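Workshop members build a robot arm that swaps workstation processors

BRIKVILLE, 7 Sep 2023 – A small group at the Sorura shared workshop has spent the summer teaching a bench-mounted arm to do one of the more delicate jobs in computer repair: taking a processor out of its socket and putting one back in.

The project, known in the shop as Okafor, started in June as a parts-recovery tool. Sorura receives retired office workstations from businesses in Brikville and Flevville, and its members strip them for memory, processors and power supplies before the metal goes to scrap. The arm was meant to pull memory sticks and expansion cards. Processor work was added when the first fingertips proved stiff enough to hold a thin square part by its edges.

Thomas Testa designed the gripper and wrote most of the motion code. The fingers are driven by one motor through a set of flat link plates, so that the tips stay parallel as they close. All the plates are held with hexagon-socket screws, and one driver takes the whole hand apart. Testa puts the cost of the gripper at 786 dollars, without the arm, and says most of that went to the motor and to links that had to be cut again after the first set flexed.

"I would have picked a stronger motor and thicker plates from the start," he said. "With thin plates you get a position error at the tip that changes with load. You can correct for it in software, but then you are correcting for it forever."

The hand carries a small camera at the wrist. It gives the control program a close view of the socket and the fingertips together, and the program works out its offsets from the two. Earlier tests with a single camera above the bench were dropped. The gripper covered the socket during the last part of the approach, which was where the position mattered most.
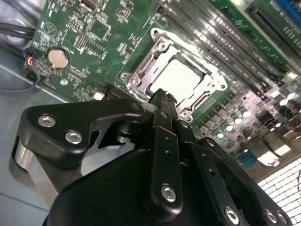
Wrist camera view of a fingertip at the lower edge of the socket bracket, with the processor in place.

The socket sequence has three parts that can be run separately. In the first, the hand approaches the retention bracket and finds its edge by touch. The program lowers the tip at slow speed and watches the motor current. A rise in current marks contact, and that height becomes the reference for all later moves on the same board. The group does not trust the camera for height. Reflections from the bracket and the processor lid gave readings that drifted with the shop lights.

The second part deals with the lever and the load plate. At present the routine expects a person to release the lever and raise the plate, then confirm at the keyboard. Testa has a hooked finger plate that can catch the lever in principle, but the lever is under spring load and the first attempts let it go too early. He has taken the step out of the automatic run until the release can be controlled through its full travel.

The third part is the lift and the return. The fingers close on the processor from opposite sides, the grip force is held at a fixed limit, and the arm moves straight up before it moves sideways. On the way back down, the chip is stopped above the socket and its angle is checked before the last short move. If the measured angle is outside the limit, the arm backs off and waits for an operator. There is no automatic retry – bent contacts are the most expensive fault the machine can cause, and a second try on a misplaced chip is the easiest way to cause it.

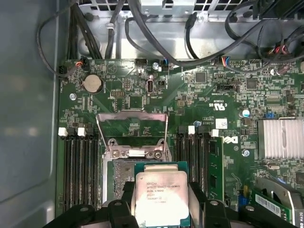 An Intel Xeon E5-1630V3 held in the gripper over the open socket of a Dell board.

The group practices on boards that are still fixed in their cases. A bare board on the bench would be easier to reach, but the machines that come into the workshop are complete, and taking each board out would cost more time than the arm saves. The case adds its own limits. The side walls restrict the angle of the wrist, and loose cables have to be moved out of the path by hand before a run. The program has no model of cables.

A test log kept by the group lists 19 full lift-and-return runs in the latest series. In 13 of them the chip was seated without a person touching it. The others ended in a stop at the angle check. Testa said 2 of the practice boards have damaged contacts from earlier series, before the angle check was added, and are now used only for approach tests.

Work on the fingertips continues. The current tips have a textured black surface that grips well but leaves little room at the sides of the socket. A narrower pair is being drawn up, with the same mounting holes so that the two sets can be exchanged between runs. The lever step will be tried again once the new tips are fitted.

Sorura plans to post the plate drawings and the control code on its project page after the new tips have been through a full series. Members who want to use the arm before then need to book it with Testa and bring a board they can afford to lose.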